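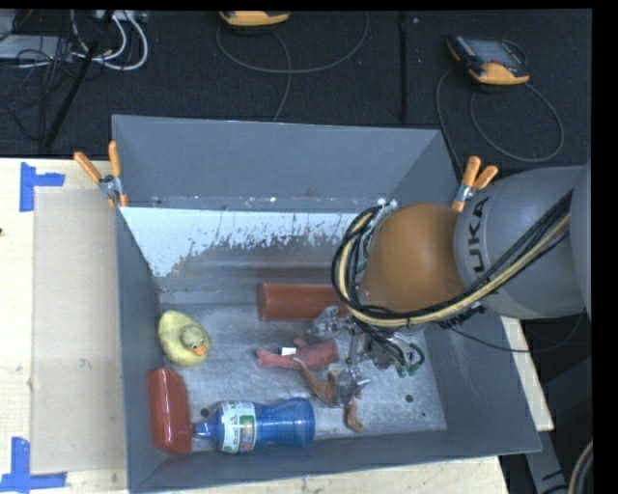
Figure 4. The Tunimus picking cell at Luklow with a mixed load in the bin. Two handheld controllers lie on the carpet behind the table.

4.2 What the cell took over, and what it left

The business case that Kirkegaard gave its staff at the Luklow returns site rested on one sentence: the arm would take over the picking, and the pickers would move up to checking. We heard it in some form from every manager we interviewed. We treat it here as a claim to be tested against what people at the site told us they did with their hours before and after the cell arrived.

Picking at Luklow means emptying returned goods out of a bin one item at a time and passing each one on for grading. The site handles nearly 4,000 items on a normal day. They come back from many sellers in no particular order, and the person at the bin may have no idea what the next object will be. Figure 4 gives a fair idea of why this is hard to automate. A rubber duck, a glossy red container, a translucent blue bottle and a couple of toy figures have little in common as shapes. The duck is rounded all over, the bottle narrows at the waist and again at the neck, and one of the figures lies partly under a finger of the gripper. A person deals with such a bin without thinking much about it. The vendor's paperwork calls it "moderate variety."

We do not dispute that the cell picks things up. During the trial we were given logs for 1,997 attempts, and most are marked as completed. Our doubts are about what "completed" was allowed to mean. Under the rules agreed between Kirkegaard and Adton, the firm hired to install the cell, a pick counted as completed when the item left the bin and reached the tray, whether or not a worker had touched it on the way. Moving an item away from the wall before the attempt did not count as help. Neither did restarting the arm after a stop. Both were entered as "preparation," a category that had no column in the weekly report.

This matters because preparation is where much of the pickers' time went. Operators said that long items lying close to a wall gave them the most trouble, followed by anything with a shiny surface. They learned to spread the load by hand before a run. One operator, on the evening shift, put it this way:

"I used to empty the bin. Now I tidy the bin so the robot can empty it. They've written that down as me doing less."

Management had an answer to this, and it deserves to be stated fairly. The site manager told us that tidying would fade away as the software improved, and that it was unreasonable to judge a system on its first months. That may be true. We can only report that the same answer appears in the minutes of the planning meeting and again in the April review, with the same wording and no date attached to the improvement in either. Staff had noticed this too.

4.3 Who learned what

The second part of the promise was that pickers would gain skills. Seven of them were named as cell operators and given two days of training. The training covered starting and stopping the arm, moving it clear with a handheld controller, and filling in the fault sheet. It did not cover why the arm stopped. When a fault would not clear, the operator was to call Adton and wait.

Þórarinn Snorradóttir, who led the installation for Adton, saw this as ordinary caution. "You don't want seven people with seven ideas about the settings," we were told. We accept the point as far as safety goes. It also means that all the knowledge gained at the bin in the course of the trial, such as which goods stick, which ones roll, and what order to clear them in, passed from the pickers to the vendor through the fault sheets. It did not come back. None of the operators had been shown a summary of the faults they had reported, and several did not know that one existed. It does, and we obtained a copy from Adton on request.

The waiting was disliked more than we expected. Under the old arrangement a slow hour could be made up in the next one, and pickers set their own pace within the shift target. With the cell running, the pace belonged to the arm, and a stop left the operator standing beside it with nothing permitted to do. The target was not lowered. On February 18, 2021, when one of us sat in on the day shift, the operator spent part of a long stop grading goods at a neighboring bench, and was later told by a supervisor to stay at the cell in case it restarted.

Pay is quickly dealt with. The operators kept their picker grade. The move "up to checking" was a change of task and carried no change of title, a point that is clear in the contract letters and absent from the staff presentation.

4.4 Limits of these findings

Some cautions apply. We studied one site and one cell, and the operators who agreed to talk to us may have been those with something to complain about. Two of the seven were broadly in favor of the change. Both mentioned sore shoulders from years of reaching into bins, and both said they would not go back. We take that seriously. A machine that spares people a bad movement has done something useful even if the savings claimed for it are wrong, and a study that looked only at output would have missed this as easily as it missed the tidying.

We also did not have access to the cost figures. Kirkegaard told us the cell would pay for itself but declined to share the sums, so we cannot say whether the preparation time was included in them. Given how the weekly report was built, we doubt it.

What we can say is narrower. The claim that the arm took over the picking holds only if handling an item before the arm handles it is not picking. The people who did that handling thought it was. They had not been asked when the categories were drawn up, and the log format used in the trial has since been adopted at Luklow as the standing one. Section 5 returns to the design of that log and sets out a version in which preparation and waiting are recorded by the operators themselves.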